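Ledesma council: should Kettler step down over the emails?

norte61
The mayor read a statement at 2 p.m. and took two questions. Kettler said he was sorry for the emails about the Wokden contract and that he will finish his term. I think he should go.

jlacson
He apologized. The emails are from before he was elected. Let voters decide.

norte61
They came out in January and he denied writing them until last week. That is my problem with it — the denial, more than the emails.

Inoslow_Rd
Has anyone read all 100 pages? Most of it is scheduling. Two messages are bad. Escobar called for a censure vote, and I would support that over a resignation.

jlacson
Censure does nothing. It's a piece of paper.

r_ocampo_fan
Vergara and Ocampo are both a no on censure, so it fails anyway. Also, I have shirts and sweatshirts left over for anyone going to the next meeting. Plain blue, no slogans.
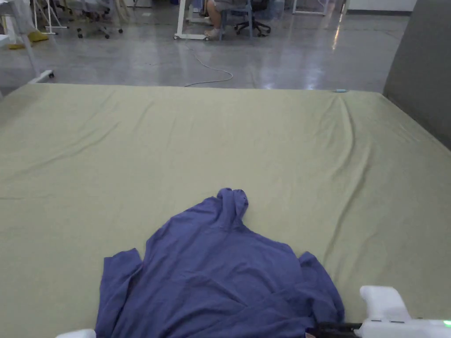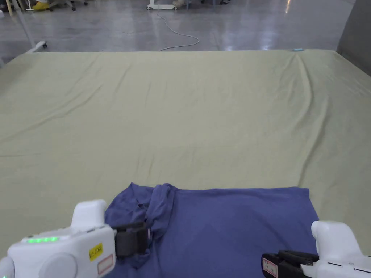 Message me your size. Public comment is two minutes per person and you have to sign up before it starts. I signed up last time and they still skipped me.

norte61
They skipped me too. Ask the clerk for a copy of the list.

Recent threads
Clekia bus route changes
Who is running in Ward 2?
Wokden contract documents
Inoslow Road repaving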